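Glare and Blind Use in Shared Study Rooms at Skerham Hall
Building Environments, Term Project Report
Alcides Flores, Freya Goodall, Liam Bunting
Project advisor: Graham Rudd
December 3, 2019

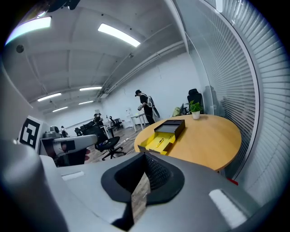 Our project looked at how people use window blinds in shared study rooms, and whether the way blinds are set has much to do with the daylight outside. We picked the subject after Freya noticed that many blinds in Skerham Hall seemed to stay in the same position for weeks. Horizontal blinds on a glass partition, with a round wooden table pushed up against the glass, make a good starting case. A person sitting at a table like that is close to the slats and gets whatever light comes between them, and a small change in the slat angle can put a bright stripe across a page or take it away. Most of the complaints we collected came from people seated that close to the glass.

1. Background

Daylight is usually welcome in a study room, but direct light on a page or a screen makes reading harder. Blinds are the common fix. They are cheap, they can be adjusted by hand, and most people know how to work them. The drawback is that someone has to adjust them. If a blind is closed on a bright morning and left closed, the room needs electric light for the rest of the day even when the sky turns gray.

Our class readings treated this as a habit problem. People close blinds when they are uncomfortable and have no strong reason to open them again once the discomfort is gone. We wanted to see if this was true in our own building, where the rooms are shared and no one person feels in charge of them.

2. Questions

We set out to answer these questions:
How often do people change the blinds during a study session?
Do they change them back?
Would a short printed note near the blinds make any difference?

3. Method

We used 11 study rooms on the north and west sides of the building. Each room has at least one glass surface with horizontal blinds, either facing outside or facing the corridor. We visited each room twice a day over three weeks, once in the morning and once in the late afternoon, and wrote down the slat position as open, half, or closed. We did not touch the blinds ourselves.

We also handed out a one-page survey and got 119 back. The survey asked where the person was sitting, whether light had bothered them, whether they had moved the blinds, and if not, why not. There was a blank space at the bottom for comments.

For the last of the three weeks, we taped a note beside the blind cord in half of the west rooms. The note said, "Please open the blinds when the sun has moved." We kept it plain on purpose. Liam had drafted a longer version that explained energy use, but our advisor thought people would not read it.

Darren Ashworth in the building office gave us the room booking list so that we could tell which rooms had been in use before each visit. Without that list we would have counted empty rooms as rooms where people chose to do nothing.

4. Results

Most blinds did not move between one visit and the next, even when the room had been booked the whole time. When a blind did move, it usually went from open or half to closed. Changes in the other direction were less common, and in the north rooms we hardly saw any.

The corridor blinds were a surprise to us. They get almost no direct sun, so we expected people to leave them open. They were closed more often than the outside blinds. The survey comments explained part of this. People wrote that they did not like being looked at from the corridor while they worked, or that foot traffic was distracting. One person wrote, "I close it for privacy, I never thought about light."

Seat position mattered. People who sat next to the glass were more likely to report glare and more likely to have done something about it. People on the far side of the table often said they were bothered too but did not want to reach across someone else to get to the cord.

In the rooms with the note, blinds were opened a little more often in the afternoon. The change was small, and one week is a short time. In one room the note had come down by the second visit and we had to replace it.

5. Problems with the study

Recording slats as open, half, or closed was too rough. Slats can be tilted up or down, and a blind tilted up can look closed from the door while still letting in a fair amount of light. We disagreed with each other on some readings early on and had to agree on a rule, which was to stand at the door and go by whether we could see through.

We had planned to take light readings with a meter in every room. The meter was shared with another class and we only had it for two days, so we left those readings out of the results.

6. What we would do next

We would like to repeat the visits in February, when the sun is lower and the west rooms get direct light earlier in the afternoon. We would use a simple angle gauge for the slats and split the survey question about moving the blinds into separate ones for light and privacy.

For the building office, we suggested frosted film on the lower part of the corridor glass in one room as a trial. If privacy is the main reason those blinds are shut, the film may let people leave them open. The office has our request, and we have not heard back yet.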